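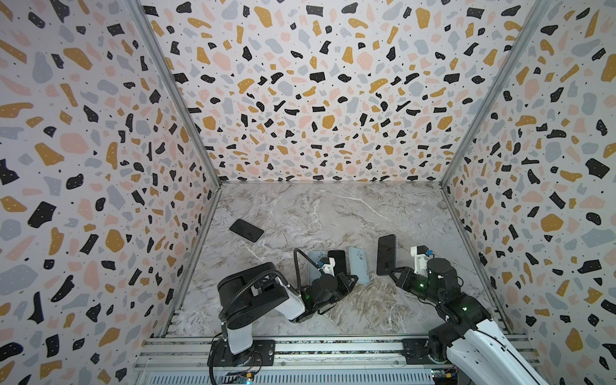

Terrazzo print returns to the Nellent pattern list

Dornthorpe pattern studio Nellent has put its terrazzo-style wall print back on sale after a gap of 2 years. Orders opened in November, and the first rolls will go out from the Bangash print works on Plarar Road.

The design has irregular chips in black, mustard yellow, soft pink and pale blue-grey on an off-white background. Many of the black chips carry tiny white dots, and small black specks fill the gaps between the larger pieces. It is shown on three walls, over a grey-and-white marble-patterned floor with beige and white veins.

Hưng Nghiêm, who drew the pattern, said most of the requests for its return had come from people who bought it first time round and wanted to carry on into another room.

"They had done one wall and then rung up for more, and we had to tell them it was gone," he said. "The old files were set up for a press that Bangash no longer runs, so I redrew the chips. The mustard was the hard one. It came out too green on the first proofs and too orange on the second."

The print will be sold under the number 969. Nellent says customers who still have offcuts of the earlier version should ask for a sample before ordering, as the pink is a shade softer than it was and the two will not match side by side.

Terrazzo patterns can be difficult to hang in a small space. Quang Khổng, who runs the finishing room at Bangash, recommends starting with the back wall and working outwards to the sides. The repeat is 900 mm, and he suggests allowing one full extra repeat for each wall that meets a corner.

"You don't have to line up every chip," he said. "Keep an eye on the big black ones – those are what people notice. If half of one stops dead at a corner, move the sheet along a bit before you trim."

He also advised against judging the colours under a single lamp. Bangash checks its proofs by a north window in the morning and again in the afternoon.

The first run is limited to 100 rolls. A second will follow if those sell, though Nellent has not set a date for it. A version with a darker background was tried and dropped, Hưng Nghiêm said, as the specks disappeared into it.

Samples can be collected from the Nellent counter in Dornthorpe between 9am and 4pm, or requested by post. Each household may have up to two sheets free of charge. Orders for full rolls must be placed at the counter or by telephone until the website has been updated.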